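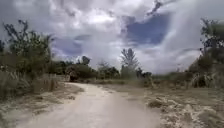 Sand tracks and tire pressure: notes from the Duson loop

Posted 7th October

I have been asked twice now what pressures I run on the sand sections of the Duson loop, so I am writing the answer down in one place. The loop is 19 km on the version I ride, starting and finishing at the gravel lot by the Berka turnoff. Most of it is hardpack. The part people ask about is the pale track through the tall grass, where it bends left behind the bushes.

The surface

The sand on that stretch is fine and light colored. In the wheel lines it is compacted and firm enough to ride at normal speed. Between and beside them it is softer, and on the verge it is loose with dry grass growing through it. The darker streaks running along the track are the compacted lines, and they are what you want to follow. They don't stay in the same place from month to month. In February, after rain, the whole width was firm and line choice made no difference. Now, at the end of the dry season, I would not leave the streaks unless I had to.

The ruts are shallow. I have read a trail report calling this section "deeply rutted" and I don't agree with it. A front wheel will wander a little if you cross from one line to the other at a low angle. Cross at a steeper angle and it settles.

Tires and pressures

I used two setups this season. The first was a 450 (that is what Filta calls the 45 mm casing, and the naming is no clearer on their other models). The second was a Wan 50 mm with a low center tread. Rider plus bike plus water comes to 88 kg, so adjust for your own weight.

Filta, rear: 2.1 bar on hardpack, 1.7 on sand
Filta, front: 1.9 bar on hardpack, 1.5 on sand
Wan, rear: 1.8 bar on hardpack, 1.5 on sand
Wan, front: 1.6 bar on hardpack, 1.3 on sand

The Wan is better in the soft material and slower everywhere else. Over the full loop I finish in nearly the same time on either. If I had to keep one pair I would keep the Filtas and accept a short walk now and then.

Below 1.3 in the front I get squirm on the hardpack corners before the lot. Yichen Bai runs 1.1 with inserts and says it is fine — he is also 20 kg lighter than I am.

Gearing and technique

Shift before the surface changes. On soft sand the cadence drops quickly, and shifting under load with grit in the drivetrain is hard on the chain. I go down two cogs at the start of the grass and stay there until the track firms up again.

Weight goes back slightly, hands light. Steering input should be small and early. If the front starts to plow, pedal through it. Braking makes it worse.

Around the bend you can't see what is coming, as the bushes hide the track. It is shared with walkers and sometimes a farm vehicle. I slow down there and ring the bell.

Navigation

The route file I posted last year had an error at the second fork. Huiling Dai pointed it out after following it into a fence. The corrected file sends you right. If you have the old one, delete it. The tall, slender tree that stands well above the rest of the treeline is a useful mark when the screen is hard to read in full sun.

Cleaning afterward

Dry brush first, then a rag, then lube. Hosing the bike while it is full of fine sand pushes the sand into the places you want it out of. The rear derailleur pivots and the bottle cage bolts collect the most. I check the brake pads as well and pick out anything embedded with a scribe.

Chain wear on the sand loop is higher than on my road miles, but I don't have clean numbers yet. I changed lubes partway through the season, and that spoiled the comparison. The new chain went on last week and I will measure it again at 1,000 km.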